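Surtitles, again

Monday, January 15, 2024

Second week of rehearsals for the Gramov one-acter, and I'm still not sold on the new surtitles.

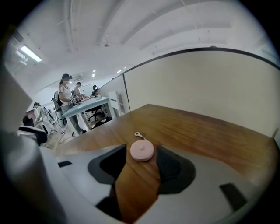

What the house wants

The idea is that every line gets projected, including the repeats. Kieran Dunne, who is directing, thinks audiences feel cheated when the screen goes blank and somebody is still singing. Maybe. I sang in the chorus for 19 seasons and never met one of these cheated people.

My trouble is with the quartet. Four characters, four different texts, 14 bars of overlap. You can't put that on a screen and expect anyone to look at the stage. So-yul Kong sings the daughter, and her best moment is in there, very soft, with her back half turned. I'd hate for 50 people in the balcony to be reading at that point.

What I asked for

Leave the quartet dark. Kieran said he'd "look at it," which I have heard before. Last August he was going to look at the offstage trumpet too, and it stayed exactly where it was, drowning out the tenor.

Orchestra joins us on Thursday. I've asked Mutua Kinyua to sit upstairs with the score and tell me what he can hear.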